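To: drirkora-list
Subject: Re: [drirkora] network for the practice field, and who brings what
From: Amirhossein Vahidi

Replying to the list so the newer members have it too.

> From: Pakzad
> Subject: [drirkora] network for the practice field, and who brings what
>
> Last month two of the three robots dropped off the network every time
> they went behind the tall shelves. We lost most of an evening to it.
> Are we still running everything off the old home router? If so I would
> like to hear a plan before the Plosdale meet in December. I don't want
> to find out there that the line follower only works when it can see
> the desk.
>
> Also, is anyone keeping a list of which robot has which address? I had
> to plug in a monitor to find mine.

No, the old router is coming off the field. It will stay on the desk to hand out addresses, with its own Wi-Fi turned off. The robots will connect through access points from now on. We have the Omada AC1350 ones, the kind meant for a ceiling. They are Wi-Fi 5, and that is plenty for us. The robots send status messages and one low-rate video stream each.

Plan for the field:

One access point at the desk end and one behind the shelves. The third is a spare and travels with us to Plosdale. We can't mount anything on the ceiling in the hall, so they will go on stands at head height, facing down the lanes.

All of them use the same network name and password. Please delete the old network from your robot when you add the new one. Last time mine kept jumping back to the router and I blamed the motor driver for an hour.

Fixed channels, no automatic selection. The hall has a lot of neighbors on 2.4 GHz, so robots that can do 5 GHz should use it. The two with the older boards can't, and they will have to live with it.

On addresses: yes, there will be a list. Robots get 10 through 70 at the end of the address, laptops get everything above that. I am writing the address on a label for each access point and would like every robot to carry one too, on the top plate where you can read it without picking the thing up. Send me your robot's name and its hardware address and I will send back a number.

The control program listens on port 3000. If you changed yours, change it back, or the scoring laptop won't find you.

For testing, I want each robot to drive the full lane 18 times with the logger on, including the stretch behind the shelves. Write down where it drops, if it drops. A run that stops because of a flat battery doesn't count as a network problem – please check the voltage first.

Things still missing: two stands, a power strip with a long cord, and one more network cable that reaches the shelves. Pakzad, you had a long cable at the spring meet. Is it still around?

I can be at the hall from 6 pm. Anyone who wants to learn the setup can do the second access point with me. It doesn't take long, and I would like more than one person to know how before we travel.

Amirhossein

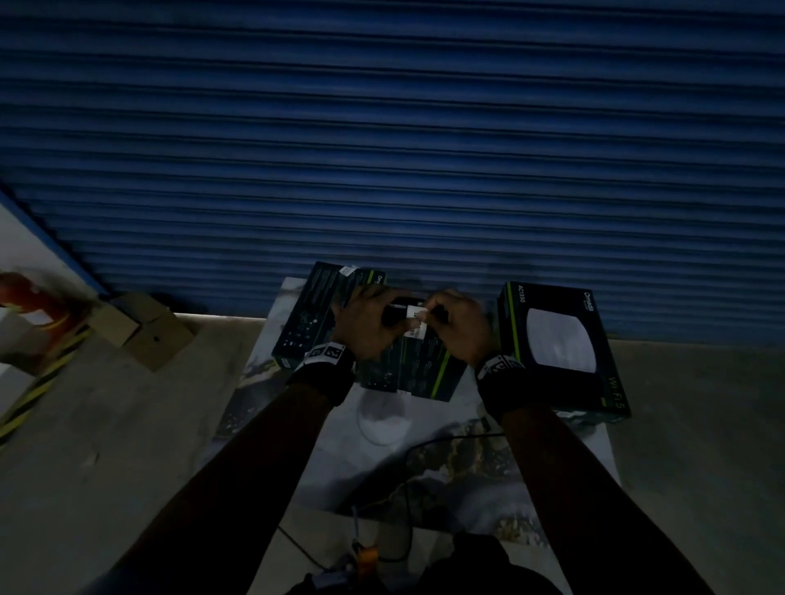
What looks like an access point and three boxes on the floor, label in hand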